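Wosel (sport)

Wosel is an indoor bat-and-ball game for two sides of six, played on a hard floor with a low-bounce ball. It grew out of winter net practice at a cricket club and is still played mostly by cricketers in the off season, though a few clubs now have members who have never held a proper bat. Matches last under an hour. The ruling body is the Wosel Union, which looks after the laws and the one league.

Contents
Origins
Court and equipment
Play
Scoring
The league
Notable players
Training
Disputes over the ball
See also

Origins

The game was put together by Přemysl Rusnák, a club coach, who had a hall for two hours a week and too many players for the nets. Batters got four minutes each and then stood in a corridor. Rusnák laid a strip across the hall, put a wicket at both ends and told everyone they were fielding. First written rules fill one side of paper. A copy hangs in the clubhouse at Teltoro, the original is lost.

Name is from the hall. Wosel was the word over the door, probably left from a former owner, and players said they were "going to Wosel" long before anyone thought of it as a separate game. Attempts to call it court cricket came to nothing.

Leanne Dobson, who had played league cricket before moving to Teltoro for work, rewrote the rules into numbered laws and added the wall catch. Her draft was adopted in January with two changes, both about wides.

Court and equipment

Any hall with a level floor and four walls will do. Pitch is shorter than in cricket, no crease paint, tape is used. Minimum clearance behind each wicket is three paces, measured by the umpire, which has led to arguments over umpires with long legs.

The wicket is a single wide board on a sprung base. It falls flat when struck and pops back up with the foot. Stumps were tried and dropped, too slow to reset.

Bats are cut down and must not be taped below the handle. The ball is the size of a cricket ball but softer, with a moulded seam. Most are supplied by Kubíček, a small maker that had been turning out practice balls for other indoor games. Gloves are optional for batters and not allowed for fielders, the wicketkeeper included. Pads are allowed but hardly anyone wears them.

Play

Each side bats for twelve overs of five balls. Batters go in pairs and stay in for three overs whether out or not, so everyone gets a bat. Being out costs five runs instead of ending the innings. Overs are bowled from one end only, then the whole side swaps at halfway.

Bowling is overarm, off a run of no more than four steps. The ball has to pitch once. A full toss is a wide, a ball bouncing twice is also a wide, and two wides in a row bring a free hit.

Ways of being out: bowled, caught, run out, stumped, and caught off the wall one-handed. There is no leg before. Dobson's draft had it in but umpires at the first trial matches could not agree on a single one and it was struck out before the vote.

Scoring

Runs are made by running, by hitting walls, or both together. Side walls count one. Back wall behind the bowler counts four along the floor and six on the full. The wall behind the keeper counts nothing at all, a rule meant to stop batters simply helping the ball on its way.

Low totals are possible and even negative ones. Nernus once finished a match on minus three, which the laws at the time had no way of recording, so the book shows a nought with a note beside it. The laws now say negative scores stand.

The league

There are eight clubs. Each plays the others once, top two meet in a final held at Teltoro on neutral terms, even when Teltoro are in it. The final on April 24, 2023 drew 1047 people, a record for a single match, and was won by Nernus off the second last ball. Total attendance for that season was 2436, so the final accounted for a good share of it.

There is no relegation. A second division has been voted on and turned down, mostly over the cost of hall hire.

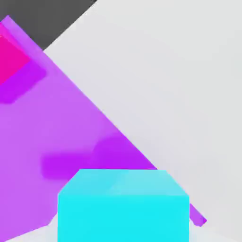 Notable players

Štefánia Mikuš captained Nernus in the final above and is generally rated the best bowler the game has had. Slow off-breaks, very flat. She came to it from handball and did not play cricket untill later.

Ettore Russo holds the record for runs in a season and for wall catches in a season, though not the same one. He played for Teltoro, then briefly for Nernus, then went back.

Marek Šťastný kept wicket bare-handed for Teltoro through five seasons. Now umpires.

Training

Clubs train weekly in winter, less in summer. Usual session is throwdowns against a wall, then fielding pairs, then a short match with eight balls a batter. Rebound catching takes up more time than anything else, because the ball comes off brick and off boarding at quite different speeds and visiting sides get caught out by it. Some captains ask for ten minutes alone in an away hall before the toss. The laws allow five.

Disputes over the ball

The first balls were white and were hard to pick up against painted walls. Orange was brought in for one season. Batters liked it, fielders complained it vanished against the floor in older halls, and the clubs went back to letting the home side choose. A proposal for one fixed colour has been put to the Union more than once and has never got the six votes it needs. Seam height is also argued over, mainly by spin bowlers, who say the moulded seam wears flat to quickly.

See also

Indoor cricket
Net practice
Bat-and-ball games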